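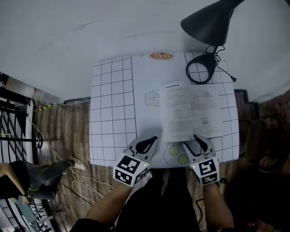
24/09/2023

OK, rules day. I've been putting off writing these down since July and Yesenia Mamani has (rightly!) been on my case about it, so let's get the house rules for handheld gripper sessions out of my head and into the notebook.

**Start pose.** Both grippers at the near edge of the table, fingers pointing in, hold still, then go. I keep cheating on this one. When I went back through the Pimix batch, 60 clips started with a hand already moving and I had to trim every single one, which ate my whole morning and most of my good mood.

**Lights.** Green on both before you touch anything. If one isn't green, stop and call it out loud, don't just wiggle the cable and hope (me, twice).

**Markers.** Keep your fingers and sleeves off the cube faces! Yesenia wants a wipe-down between operators too. I said once a day is plenty, we settled on every changeover and I'm already regretting it.

**Paper tasks.** Booklets are their own kind of awful. Pages slide, the pads grab two sheets at once, and everybody wants to help with a bare finger. No bare fingers. If the page won't turn, the clip still gets saved and gets tagged as a fail. We're at 1,471 clips in the Selletis folder and I bet the fail rate is way too pretty because people quietly redo the bad ones. Please stop doing that, I'd love to have those!

**Cables.** Walk the floor before every session. Slack goes behind the operator or gets taped down, and the second person stays on one side and doesn't step over anything mid-clip. I want this in bold on the wall sheet.

**Session length.** Borkowska's old sheet says 400 clips per operator per day. Nope. My wrists were toast at roughly half that. Proposing a break whenever the operator asks, no questions, plus a hard cap, number TBD.

Still open:

- does the lamp stay put between sessions or do we mark its spot with tape? (I vote tape)
- who signs off on the tags, me or Yesenia
- rename the Nodent folders, the dates are a mess
- print the wall sheet bigger, I can't read the last one from the stool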